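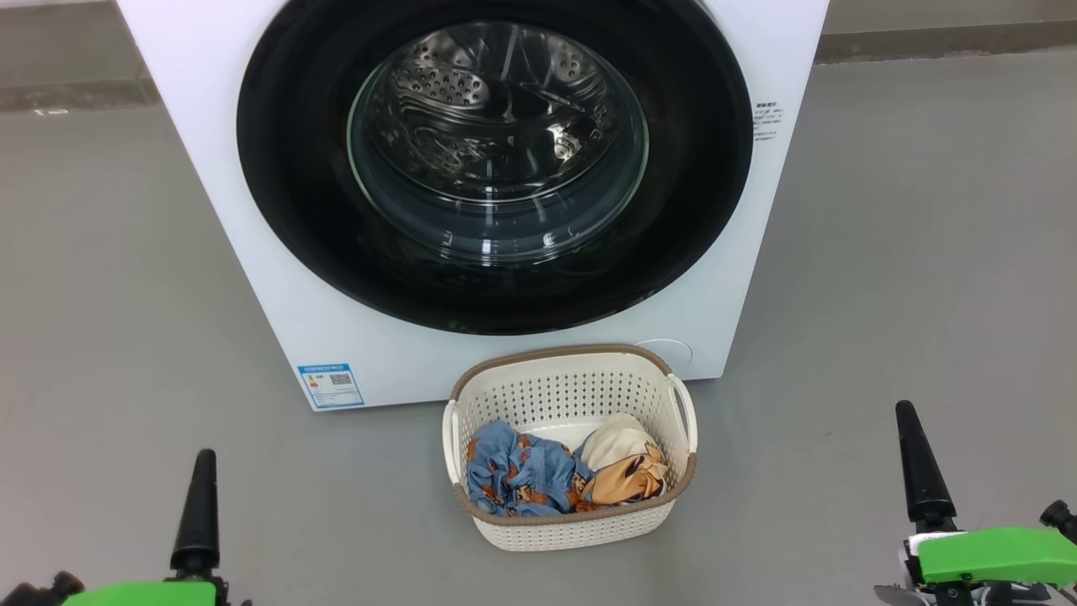 The drum's empty and the energy label is still on the front.

Home | News | What's On | Letters | Contact

Print this story | E-mail this story

Laundry room opens at the Ekpo Centre
July 11, 2026

By Delia Sandu

I never thought I'd be sent out to cover a washing machine, but off I went to the Ekpo Centre in Trurkberg, and I have to say I came home a bit jealous. Mine at home is so old that the door has to be held shut with a hip!

The centre now has a little laundry room at the back, next to the kitchen, and anyone who lives in the town can book it. There are 2 slots a day, morning and afternoon, and you bring your own powder. The machine is a white front loader with a great big glossy black ring round the door, and you can see right through to the steel drum (I do like a door you can see through, I could watch towels go round for hours).

Uchenna Ajayi, who runs the bookings, told me the money came from the spring fair and a sale of second-hand coats. It made 3044 in all, and 582 of that went on the plumbing, which had to be brought across from the kitchen side. The rest is being kept for a dryer and for repairs.

"People were taking duvets on the bus to Erus," she said. "With a duvet on your lap you can't see out of the window."

I asked what the rules were and there aren't many. Empty your pockets. No dyeing. Please look in the drum before you go, as socks do like to hide at the top. Wipe round the door seal too, and leave the door open a crack when you've finished so it doesn't get that pond smell.

Bookings are on the sheet in the hall, or ring the centre on extension 2493. The room is shut for the last week of July while the floor gets painted.

Print this story | E-mail this story

Comments (4)

Maureen T: Is there anywhere to hang things up after? I'm in a top flat with no line.

Delia Sandu: Maureen, there's a rail in the corridor but it's short. Uchenna says bring a bag and take it home damp for now.

zenano_lad: any chance of one of these over in Zenano, we've been asking for ages

Pat: Booked in for my curtains. They haven't been down since we moved in so wish me luck.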